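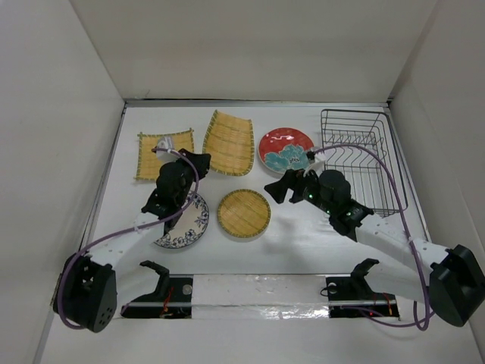
Workspace with woven bamboo trays, plates and a black wire dish rack.

Drancombe Woodland Bird Sound Collection: Data Card

Summary
The collection contains 690 field recordings of songbirds made in the woods and wet meadows between Harwood and Prostgate. It is intended for the study of regional song variation and for training volunteer listeners. It is not suitable for estimating population size.

Contents
Each recording is a mono WAV file, accompanied by a text file giving the site, month, time of day, habitat and species. Almost 300 recordings contain more than one species; in these, the loudest singer is listed first. Flight calls and alarm calls are labeled separately from song.

Collection
Recordings were made from April to July, mostly between first light and 9 a.m., at five fixed listening points. Playback was not used at any site. Two points near Prostgate lie close to a road, and traffic noise is audible in many of their files.

Labeling
Species labels were assigned by Mi-kyung Wang and checked by Adebayo Obi. Where they disagreed, the file is marked "uncertain" and both names are kept. Chipping Sparrow and Pine Warbler trills account for most such cases — users should treat these labels with care.

Known gaps
Owls and other night singers are largely absent. Exact nest locations have been removed.

Access
Requests for the full set should be sent to the Nakamura Sound Archive, stating the intended use. Corrections to labels are welcome and are added to the change log each January.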